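Grandix citation manager, 3 weeks in. Got it for church-state case law, 938 entries so far. Pulls docket numbers fine. Short cites are a mess - "Id." after a footnote break comes out wrong evry time. Parallel cites ok. Slow past 80 footnotes. Export to Word good, no complaints.
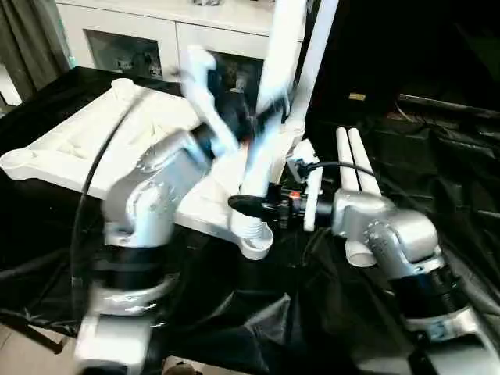 White gripper, raised, blurred.

Would buy again if they fix Id.

Comments (2)

Orlando Correa: same Id. bug here, turn off auto-shorten

Thandeka Fourie: does it do state courts? tryin to leave Kermani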